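We use cookies to keep Henance Home Help running. By staying on this page you accept them. OK / Settings

Black clothes coming out of the front loader with gray streaks and fuzz, what am I doing wrong?

Posted in Laundry & Cleaning by tredthorpe_attic
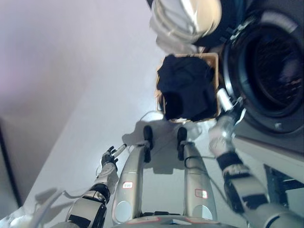
So I moved into my place in September and it came with a dark front loader, my first one ever (I grew up with a top loader that shook the whole house). I do one basket of all black stuff a week, mostly T-shirts, leggings and a couple of hoodies, and I fill the basket right up before I bother. Everything smells fine when it's done, but there are pale chalky streaks on the shirts and the hoodies are covered in lint. I use powder, a full scoop, cold wash, the 60 minute cycle. I've tried running it twice and it got a little better but come on, I can't wash everything twice! Is it the machine or me?

12 comments · Share

Rotero_Rinse

I'm going to say it's you, sorry, but it's an easy fix. Powder doesn't always dissolve in cold water, and front loaders use way less water than the old one you grew up with. Switch to liquid and use a lot less of it than you think. I went down to maybe a third of what I used to pour and my black jeans stopped getting those marks.

Also, how full is the drum when you shut the door? If you're tipping the whole basket in, try leaving out a hoodie or two. You want to be able to fit your hand in on top of the clothes. When it's stuffed, the clothes can't really move and the soap just sits in the folds. I turn everything inside out too, so if anything does streak it's on the side that doesn't show.

The lint is probably a towel problem. Do you wash towels right before the black stuff? I did that for years (fuzz everywhere!) and now I do the darks first and wipe out the rubber seal with a damp rag before I load.

31 people found this helpful

varma_lane

Clean the filter. Mine had 3 hair ties and a sock in it. Little door at the bottom front on most of them, put a towel down first.

4 people found this helpful

pegs_and_pins

Agree with the liquid, not so sure about the filter, that's more for when it won't drain. I'd add an extra rinse before spending money on anything. Mine has a button for it and it adds a bit of time but the streaks went away even with the powder I was trying to use up. You can also dissolve the powder in a mug of warm water first if you've still got half a box left. Kind of a pain, but I hate throwing it out.

9 people found this helpful

Last updated Wed 14 December · 486 views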